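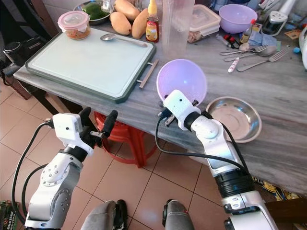
Gallery / Kitchens

The Geltside Kitchen

Geltside is a two-story house on a short road behind the Cernon bakery. Felicja Kalinowski and Booker Pennington have lived there for 11 years, and the kitchen is the room they have worked on the longest. The whole house comes to 1,109 square feet, so most of the cooking, paperwork and talking happens at one counter.

The countertop is light gray with a marble pattern. The first plan was for a dark green one, until Felicja brought a sample home and left it by the window for a week. It looked black by four in the afternoon, and back it went.

On the counter: a large white cutting board with a dark green rim and a raised border, and a silver spoon resting across it. The small container with the pink lid holds an orange-brown food mixture.

At the back: three mangoes, a metal bowl of green vegetables, a small bottle with a yellow cap and a tall clear jug. Fruit stays out in this house. Booker doesn't like it cold.

Bowls: the lavender one is plastic, with a paler purple inside. Felicja would have everything in the kitchen in that color if she could. Booker has held out for white and green.

Storage: the clear plastic box with the white lid stands farther right along the back of the counter. They gave up on matching sets years ago and now buy boxes one at a time.

Notes on the room

The counter was fitted in July by a two-person shop called Onis. The job took 2 days, plus a return visit to redo one seam. The old top went to a neighbor on Alcantara Street, who cut it down for a potting bench.

Wall paint is still undecided. There are four test patches beside the door, and Felicja prefers the second from the left - Booker would be happy to leave all four.

The budget for the last stage is $50, which should cover hooks and a new light pull.

More in this section: Hallways, Pantries, Back Porches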